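My second time in Himska, and this time I stayed long enough to see more than the train station. I will write my notes in this thread, maybe they help someone who plans a short trip.

First thing, the old town is on the hill. From the river you have 326 steps. There is also a bus, line 3, it stops right behind the market and it runs until late evening.

The Mansour quarter was my favorite. Narrow streets, many bakeries, laundry over your head. Go before nine in the morning, when the shops are opening and the tour groups are still at breakfast.

I slept at the Zururia guesthouse. Small rooms, very clean, strong coffee. Ask for a room to the garden side - the street side has the church bells every half hour, also at night.

Widad Yammine asked me about the museum. Yes, it is open again since September. The ground floor is free, for the upper floors you pay. I liked the room with the old city maps most of all.

If you like walking, take the path along the river to Inov. It is flat almost the whole way and there is one cafe in the middle. I was slow and I needed the full afternoon. The last bus back leaves quite early, so check the board at the stop before you sit down to eat.

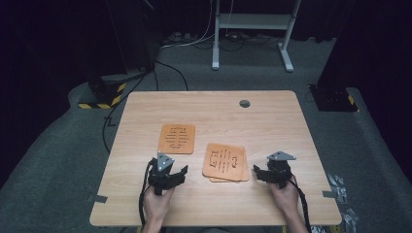
Orange panel with slots, on a wooden table.

About food: the lentil soup is everywhere and it is always good. The fish restaurants by the bridge are expensive for what you get. Walk 200 meters more, the small places there have the same fish.

Evanthia Vrettos, you wanted to know about the castle. I did not go inside, the line was too long on both days. From the outside wall the view is very nice and you don't need a ticket.

Next I will post my packing list and the bus times I wrote down.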